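Search this site Go
Intro to Automation, Lecture Notes
Week 9: Can a machine tidy up yet?

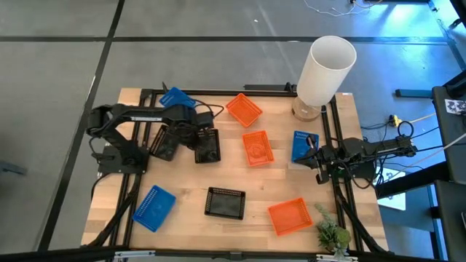

Fig. 9.1. Two arms, one table of small plastic baskets. A sorting chore, more or less.

OK, so last week we finished with the question I like to leave hanging for a few days: if a machine can weld a car door, why can't it put my kitchen in order? Valter Patrício asked me after class whether that was a trick question. It isn't! I really would like to know, and I've been asking it since I was sitting where you're sitting.

Let's stay with the baskets in Fig. 9.1 for a bit. Suppose the chore is "put them together by color." You could tell that to a four-year-old and walk off to make coffee. Now try writing down what you just asked for. Which colors go where? Do they get stacked, or lined up? Does it matter which way they face? What about the orange one in the middle with something crumpled in it – do we empty it first, and if so, is that stuff trash or somebody's homework? None of this is in the instruction. We fill it in from a whole life of tidying things, and a machine has to get it from somewhere.

9.1 Three kinds of hard

I'm going to split the trouble up, and I'd like you to use these words in your write-ups so that we all mean the same thing.

Seeing. Baskets with slots in the sides are nasty. You see the table through them, and the arm itself gets in the way of the view whenever it reaches over. Dark baskets under a dark gripper are about as unkind as you can get.

Grabbing. A thin rim is easy if you come at it from the right side. If the basket is lying at an angle, the good side may be the one you can't get to without bumping the next basket. People just nudge it with a knuckle. Nudging on purpose is a skill, and it's a surprisingly young topic in our field.

Sharing. Two arms can reach more of the table than one, and they can also hit each other. Somebody has to decide who goes first. In the homework you'll do this with a plain turn-taking rule, and you'll see how slow it gets (sorry in advance).

9.2 What the shop floor gets away with

The Rikska plant we read about in April does 800 pick-and-place moves on a normal shift with one arm per station. Sounds great, and it is great, but look at what they did to get there: every part shows up in the same tray, same side up, under the same lights. Vuditz tried the same cell with parts dumped loose in a bin and had to put a person back on the line. I don't count that as a failure, by the way. They learned which part of the job was the hard part, and it cost them one quarter.

A home is the loose bin, all day long. Chairs move. Somebody puts a lamp or a plant down on the table. So my own answer, for now: single chores on a known table, yes, often. A whole room that I messed up myself – not yet, and I wouldn't bet on a date. You're welcome to argue with me in section, and I hope you do.

9.3 For next time

Read the Politis handout, pages 2 and 3 only. Skip the math on the back unless you enjoy it.

Write one page on a chore you did this week. List every choice you made without thinking, then mark each one seeing, grabbing or sharing. If it fits none of them, make up a fourth word and defend it.

The Rastgate simulator is on the machines in room 942. Save your work to your own folder, please, they get wiped.

Last updated 20 November 2018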